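Gripper Comparison Bench: Frequently Asked Questions

Which grippers are being compared?
Two parallel-jaw units, the Erkow and the Wokitz. Both mount to the same arm flange with the same adapter plate. The Durán three-finger unit was dropped in March after its driver failed to hold a stable connection to the Pirkerico controller. It will be added back if the vendor releases new firmware.

What does a trial consist of?
The arm picks up a mug, carries it to a mug tree and hangs it by the handle on a peg. A trial ends when the mug is released or the operator presses stop. Each gripper runs 100 trials per mug.

Why mugs?
A mug needs a firm grip on a hard, smooth surface and then a precise orientation at release. Small slips in the fingers show up as a missed peg. Block stacking was tried first and did not separate the two grippers.

Does mug shape matter?
Yes. Round mugs rotate in the jaws when the handle touches the peg. Faceted mugs seat against the flat pads and rotate less, but only if the jaws close across two opposite faces. If they close across the corners, the mug shifts during the lift.

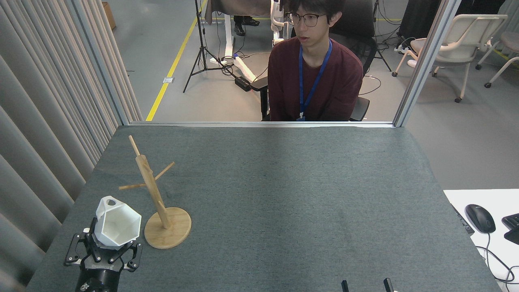
For this reason the closing angle is logged at the wrist for every grasp. Trials with a corner grasp are kept in the results and tagged, so they can be filtered out later.

What grip force is used?
Force is set as a percentage of each gripper's rated maximum. The default is 67 percent. Lower settings let the mug sag toward the handle side. Higher settings gave no better placement and wore the pads faster.

Why is the table covered in felt?
Dropped mugs survive more often, and the matte surface reduces glare in the depth images. Replace the felt when it begins to pill, as loose fibers collect on the pads.

Can I reproduce the task with one arm?
Yes. The hanging task needs one arm only. Set the controller profile to single and leave the other arm parked clear of the mug tree.

How often are the cameras recalibrated?
At the start of each session and after any contact with the mounting rail. Reprojection error is written to the session log.

Where are the logs?
In the shared results folder, one file per trial. The current release holds 777 files. Another 11 were removed for missing wrist data and are listed in the changelog.

Who do I contact about adding a gripper?
Write to Ximena Zapata. Include the flange drawing, the supply voltage and the command protocol.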